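Zwischenbericht Inselführer Grerunness
Mo, 26. November

Lieber Renji Higuchi,

du hattest um einen Bericht gebeten, der »nicht nach Formular klingt«, und den bekommst du jetzt (das Formular liegt ausgefüllt dabei, keine Sorge, die Buchhaltung von Jeltetti soll ja auch etwas zu lesen haben). Ich fange mit dem Schönen an: Die Nordküste ist fertig! Alle Wanderungen dort sind gelaufen, aufgeschrieben und von Lwazi gegengelesen, der mir wieder mal die Hälfte meiner Adjektive gestrichen hat. Zu Recht, fürchte ich. Beim dritten »zauberhaft« stand nur noch ein Fragezeichen am Rand.

Insgesamt soll das Buch 24 Touren bekommen, dabei bleibt es. Verschoben hat sich die Aufteilung. Ursprünglich wollte ich den Süden der Insel groß machen und den Norden eher als Anhängsel mitnehmen, aber der Norden hat mich einfach überrollt. Der alte Postweg oberhalb der Klippen ist das Beste, was ich seit Jahren gegangen bin, und in den gängigen Führern steht er mit zwei mageren Zeilen. Bei uns kriegt er ein eigenes Kapitel, samt der Teestube am Ende, wo man sich die Schuhe auszieht und eine Stunde lang nicht mehr aufsteht.

Weniger schön: die Fähre. Ab November fährt sie von Skudcombe nur noch dienstags und freitags, und wenn der Wind aus Westen kommt, fährt sie gar nicht. Ich habe zwei Überfahrten verloren und dafür drei Nächte in Skudcombe gewonnen, was für die Reisekasse ärgerlich ist und für das Buch ziemlich gut. Der Ort hatte in meinem Konzept genau einen Absatz, nämlich den mit dem Fahrkartenschalter. Jetzt hat er eine Doppelseite: der Fischmarkt am frühen Morgen, die Treppengasse hinter der Kirche und das Hotel Panyasiri, in dem ich gestrandet bin und das so herrlich aus der Zeit gefallen ist, dass ich gern noch eine vierte Nacht auf die Fähre gewartet hätte. Frühstück gibt es bis elf, und wer später kommt, kriegt trotzdem eins.

Zum Geld. Die Zusatznächte und die umgebuchten Überfahrten machen zusammen 728 Euro aus, die im Plan nicht vorgesehen waren. Ich würde sie gern aus dem Posten Mietwagen nehmen, den ich kaum angetastet habe. Auf Grerunness läuft man, oder man steht an der Straße und wird von jemandem mitgenommen, der auf dem Weg zum Laden ist. Wenn du mit der Umschichtung einverstanden bist, reicht mir eine kurze Mail, die Belege sind alle eingescannt und nach Reisetagen sortiert. Die Quittung vom Fischmarkt ist ein bisschen wellig, aber man kann sie lesen.

Bei den Karten hängen wir hinterher, das muss ich so deutlich schreiben. Lwazi Mabuza zeichnet sie von Hand und überträgt sie dann erst am Rechner, und beides dauert länger, als wir im Antrag behauptet haben. Dafür sehen sie aus wie Karten, die man sich in den Flur hängen möchte. Fertig sind der Norden und der Hafen, es fehlen die Südbucht und das Hochmoor. Beim Moor streiten wir uns noch über den Maßstab: Ich will jeden Trampelpfad drin haben, er will, dass man die Namen ohne Lupe lesen kann.

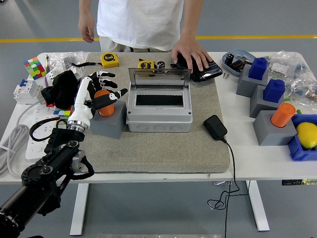 Am weißen Tisch mit der Filzmatte

Was als Nächstes kommt: Für den Süden brauche ich noch eine Reise, und zwar im Frühjahr, sobald die Fähre wieder nach Sommerplan fährt. Die Tour durch die Dünen will ich unbedingt zweimal gehen, einmal bei Ebbe und einmal bei Flut, denn die Leute im Hafen erzählen mir sehr verschiedene Geschichten darüber, wie viel Weg dann übrig bleibt. Bis dahin schreibe ich den Serviceteil (Busse, Unterkünfte, Einkaufen, was man am Sonntag macht, wenn wirklich alles zu ist) und das Kapitel über die Leuchtturmwärterinnen, auf das ich mich am meisten freue.

Eine Bitte hätte ich noch. Im Vertrag steht für das Register ein Umfang von zwei Seiten, und das wird bei den vielen Doppelnamen auf der Insel knapp. Jede Bucht heißt auf der Seekarte anders als im Dorf, und ich möchte beide Namen drin haben. Mit einer dritten Seite kämen wir hin. Magst du das bei euch mal ansprechen?

Die Probekapitel vom Postweg und aus Skudcombe hängen an, die Karte vom Norden auch. Der Text zum Hafen ist noch die Fassung vor Lwazis Rotstift, also lies bitte über das »malerisch« auf der ersten Seite hinweg.

Herzliche Grüße, und sag Bescheid wegen der Umschichtung!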